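Fiso Kitchens staff news, 29 August 2019

Tray line update: what's happening with the robots

Quick one, we're short on space this issue. Lots of you asked at break so here goes.

Furneo arms go in at the Ojeda Street kitchen in November. Two of them, both on plating. Buns, rolls, anything round to start with. Soup stays with us. So does anything with gravy, thank goodness.

Before that, the teaching. People from the line pick up the hand grippers, one per hand, and work a plate the way they'd do it on shift. Marker cubes on the sides so the software can follow the moves. 711 runs saved so far, target is 1221. Wrists get tired, so swap out when you need to. Teaching hours are paid at your normal rate, put them on the Uvlow sheet and NOT the kitchen one (payroll has asked twice now).
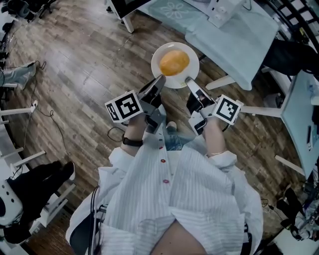

What changes for you

No job cuts on the tray line. That's in writing, copy on the board by the time clock. What does change is the early shift. Fewer people plating, more on checking and special diets. Start times move for 19 of you, letters go out next week. If yours doesnt work with school drop-off or the bus, tell your shift lead before you sign.

Training on stopping and restarting the arms is for everybody, nights too. Half a day. Lunch included.

Still no anwser on who cleans the arms at close. We've asked for it to be a paid task with its own time slot and will print what we hear.

Want a turn on the grippers? Names on the list by the lockers.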